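# Rules before the grip

In the handling lab at Skorik, in Estbridge, the rules for the robots fit on 2 pages and hang beside the door. The first version was much longer, and people did not read it.

The present text is called the Trukcombe rules, after the street where the lab began. It covers soft goods: bags, covers, clothing. Such things are harder to write rules for than boxes, as a bag has a different shape each time it is put down.

Rule four is the one visitors ask about. The fingers should take a bag by a seam or a folded edge, and they should stay off the clear panels and the zipper teeth. A strap must be noted in the log, even if it hangs free – a loop near a fingertip counts as a risk.

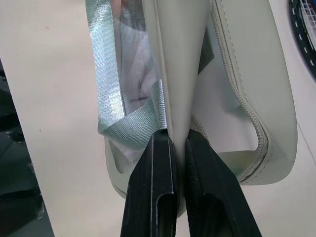 ## What goes in the log

Each attempt gets one line, also the bad ones. By October the log had 197 lines for bags alone, and nearly 400 for clothing. The operator writes where the grip was planned and where it was made. If the two differ, the attempt is marked for review on Wednesday.

Wogan, a packing firm, has asked to use the same sheet. It wants one change, a maximum force for each material. Skorik has not agreed yet.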